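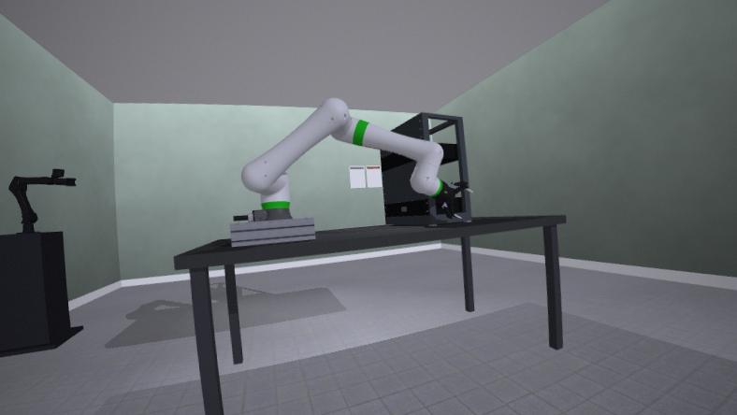 Figure 7. Simulated cell with the white arm, gripper and rack on the main table.

Guides > Data Collection > Simulation

4.2 Recording demonstrations in the simulated cell

Complete section 4.1 before you start. The Flernoson controller must be running and the Zuturov scene must load without errors.

1. Open the scene and select the white arm on the long table. The smaller black arm on the pedestal has its own profile and is not recorded in this procedure.

2. Press Home. Wait for the status line to read Ready.

3. Open the gripper fully and check that nothing is held between the fingers.

4. In the Task panel, choose "Reach to rack." Enter a session name of up to 58 characters. Use letters, digits and underscores only.

5. Set Episode length to 300 steps. Longer episodes are accepted, but the Mandell trainer drops every step past the limit.

6. Turn on Randomize start pose. Leave Randomize lighting off for the first session.

7. Press Record and guide the arm toward the rack with the hand controller. Move at a steady speed. Pauses are stored as part of the example and the policy will learn them.

8. Press Stop when the gripper reaches the goal pose, then mark the episode Keep or Discard.

9. Repeat steps 7 and 8 until the counter shows 142 kept episodes. The arm returns to a new start pose after each one.

Note: Discarded episodes stay on disk until you run Clean Up. They are not exported.

Note: The wall sheets and floor tiles are part of the background. Do not delete them between sessions. Episodes recorded against different backgrounds must be saved under separate session names.

CAUTION: Contact with the rack frame does not stop the simulated arm. Discard any episode in which the wrist or gripper passes through the rack. Do not replay such an episode on hardware.

10. Select Export and choose the Kong format. Check that the episode count in the export log matches the counter, then continue to section 4.3.

Last updated September 25, 2022

7 shares | 0 comments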